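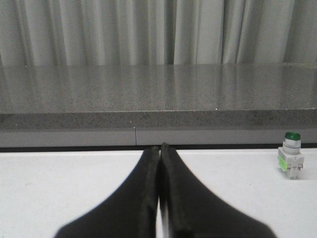 4.2 Le comptoir dans les boutiques du quartier Kravchuk

Le quartier Kravchuk, à Dornance, s'est formé autour de la gare de marchandises, quand les premières familles ukrainiennes ont loué les rez-de-chaussée de la rue Dornel. Les registres dépouillés par Oksana Pavliuk mentionnent 32 commerces, dont quatre épiceries qui faisaient aussi office de bureau de poste. Dans ces locaux étroits, la vente et la vie domestique occupaient la même pièce, et la limite entre les deux était souvent textile. La disposition reste facile à imaginer : un long comptoir, comme celui à l'aspect de granit moucheté de la figure 1, et derrière lui un rideau gris clair à plis verticaux. Le client parlait devant, la famille mangeait derrière.

Zakhar Shevchuk, dont le père tenait la boutique du numéro 4, se souvient que le rideau restait fermé jusqu'au soir. On appelait par la voix ou par une sonnette, et les enfants avaient l'ordre de ne pas répondre.
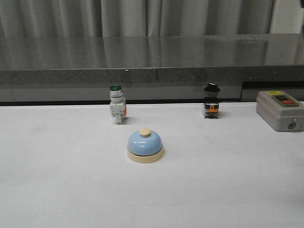
Figure 2. Sonnette de table à dôme bleu pâle, entre autres objets posés sur un plateau blanc.

L'arrivée de familles portugaises a modifié cet usage sans le supprimer. Elaine Batista décrit deux boutiques voisines, l'une avec rideau, l'autre avec une porte vitrée – cette dernière considérée comme plus moderne, mais aussi comme moins accueillante. Leemans, dans son étude pour l'association Cerkamus, y voit un signe d'ascension sociale. Nous sommes plus prudents, car les baux interdisaient parfois de percer la cloison. 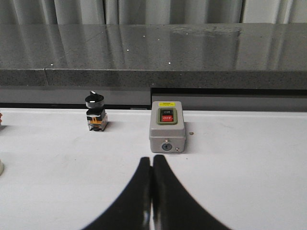
Figure 3. Comptoir gris poli, avec reflets des rideaux.

Une autre question concerne la disparition des comptoirs. Selon Thắng Lã, la plupart ont été démontés pendant les travaux de la voirie, au mois d'août, sans inventaire préalable. Les plans de la commune ne donnent que leur longueur, et nous n'avons pas pu retrouver les factures des artisans.
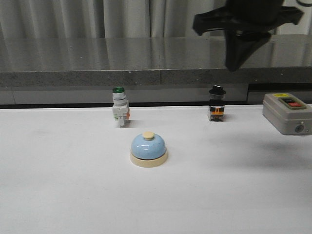

Figure 4. Sonnette à dôme bleu et à large base crème.

Pour la suite de l'enquête, nous avons donc privilégié les témoignages oraux, présentés dans la section 4.3.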